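SKIKA-113: Nightly customer load drops leading zeros from postal codes and item codes
Project: Skika warehouse loads
Type: Bug
Reported by: Fumiko Hayashi
Assigned to: Haruna Kikuchi
Opened: 2019-04-22
Status: Resolved
Affects: Landeg staging, item master

Description

Customer records arriving from Stelcombe through the nightly delimited file have postal codes with the leading zero missing. Source file has 02139, staging table has 2139. The same happens with item codes that start with zero. Codes that contain a letter come through unchanged in some batches and are null in others. No error is raised and the job exits with return code 0.

Expected: the value in staging matches the value in the file, character for character.
Actual: the value is converted to a number and written back as text.

Downstream effect: the join between the item master and the Skomarico price list fails for the affected codes, and those items go to the reject table with reason NO_PRICE.

Steps to reproduce

Take any Stelcombe file with a zero-prefixed code in column 6.
Run the staging step alone, with the lookup step disabled.
Compare column 6 in the file with item_code in the staging table.

Comment, Haruna Kikuchi

Reproduced on the test server. The file is fine. Checked it with a hex viewer to rule out the editor, and the zeros are there as 0x30. The loss happens between the reader and the staging insert.

The target column is varchar, so the database isn't doing it. The reader component is set to detect the schema automatically. Looking at what it detected: column 6 is integer, and the postal code column is also integer.

Comment, Fumiko Hayashi

Was this always set to detect? It loaded correctly in the previous release.

Comment, Haruna Kikuchi

The previous release had a fixed schema stored in the repository. When the file layout gained a column, the metadata was regenerated from a sample file and the type guess was left on. The guess uses the first 50 rows. If all of them hold only digits in a column, that column is typed as integer for the whole file.

That explains the inconsistent behavior with letters. If a code with a letter is in the first 50 rows, the column is typed as string and everything is correct. If the first such code comes later, the conversion fails, and since the column is nullable and "die on error" is off, the reader writes null and goes on.

Tried first, did not help:
Wrapping the value in quotes in the file. The reader strips the text enclosure before it guesses the type.
Casting back to string in the mapping step. The zero is already gone by then.
Left-padding to a length of 5. Works for the postal codes and is wrong for the item codes, which vary in length. It would also hide the problem the next time the type guess goes wrong. Not doing this.

Fix

Turned off schema detection on the reader. Restored the stored schema with all columns as string, including the new one. Numeric conversion for quantity and price now takes place in the mapping step, with a reject link on it. Turned on "die on error" for the reader.

Comment, Fumiko Hayashi

Ran the fixed job on test. Postal codes are good. Item codes are good for everything I compared by hand. I still get a handful of NO_PRICE rejects, all snack items from the one supplier.

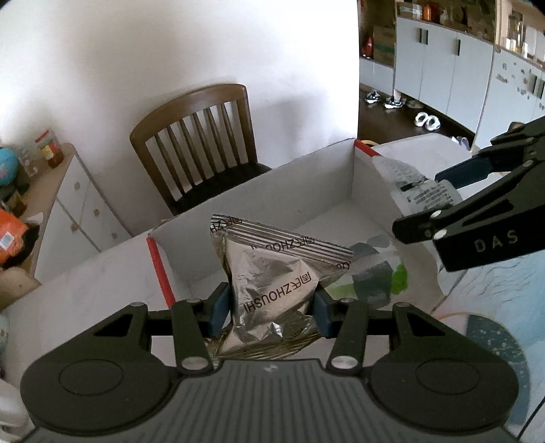
Comment, Haruna Kikuchi

The remaining rejects are a separate cause. The codes in staging now match the file, but on the Skomarico side they have a trailing space. The price list is fixed width and the field is not trimmed on read. While both sides were being typed as integer the space was dropped in the conversion, so the join used to succeed by accident for codes without a leading zero.

Added a trim on the lookup key on both sides. Left the stored value alone, only the join expression is trimmed. Reran the lookup step and the reject table is empty for this batch.

Comment, Fumiko Hayashi

Confirmed, reject table empty on test. What about the rows already in production?

Comment, Haruna Kikuchi

They need a reload. The original values can't be rebuilt from staging. The Stelcombe files are still in the archive folder for the whole of April, so the order is:

1. Disable the nightly schedule.
2. Deploy the fixed job.
3. Truncate the Landeg staging table. Do not truncate the item master.
4. Replay the archived files, oldest first.
5. Run the merge with the update flag set, otherwise existing rows are skipped.
6. Enable the schedule.

Items that were inserted under a shortened code will stay in the master as orphans after the merge. I have a delete script for those, attached to the deployment request. Please look at the select part before it goes in.

Comment, Fumiko Hayashi

Select part reviewed, no objection. Reload finished and schedule is back on. Closing. The other readers in the project that still have detection turned on should get their own ticket.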